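Bread basket table at the November lunch

We will have the bread table again this November, on the Monday of the neighbourhood lunch at Ellery Hall. I was asked to write how it works, because many families are new on our side of Hostley and they have not seen it before.
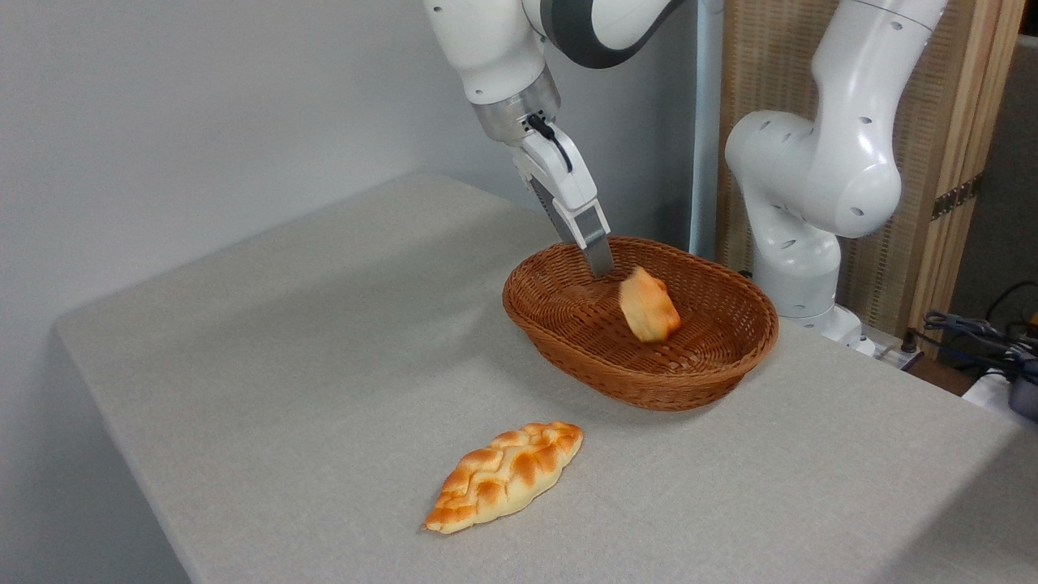
What goes in the basket

The small rolls go in the oval wicker basket. Please choose rolls which are golden on the top and not too hard, so the older people can break them with the fingers. If you bake at home, let them cool completely before you put them in a bag. Last year some bags were closed too early and the rolls became soft and a little bit sad.

Braided loaves stay on the table, beside the basket. They are long and they need their space, and also people like to look at the braid before it is cut. We cut one loaf at a time. When it is finished, we bring the next one from the kitchen.

About the braid

Several neighbours asked me for the way to make the loaf with pointed ends. I learned it from my aunt and I am still not very fast. Roll each strand thick in the middle and thin at both ends. Begin the braid from the middle, go to one end, then turn the tray and do the other half. Pinch the ends well and fold them a little under the loaf. For one loaf I use 1000 grams of flour, and it is a big loaf, so half of the recipe is enough for a small family. Brush it with egg two times if you like a darker colour.

Looking after wicker

Wicker does not like to be washed under the tap. After the lunch, turn the basket upside down, knock out the crumbs, and go over the weave with a dry brush. If there is butter on the rim, use a cloth with warm water and then leave the basket in the air until the next morning. Please do not put it on the heater. We lost a good one like this two winters ago, the braid of the rim opened and we could not repair it.

If you have a basket at home which you can lend, write your name on a paper label and tie it to the basket with string. Tape leaves a mark.

How much to bring

Last November we had 172 rolls and it was too much, even with the second soup. This year 100 will be enough. The Avach bakery on Rester Street will give us 42, and the others should come from our kitchens. Please put your number on the sheet at the hall door, so we do not all bring the same thing. Bread with seeds or nuts goes on its own plate with a card.

You can bring the bread to the hall from nine in the morning. The kitchen door is open, and there are clean tea towels in the second drawer.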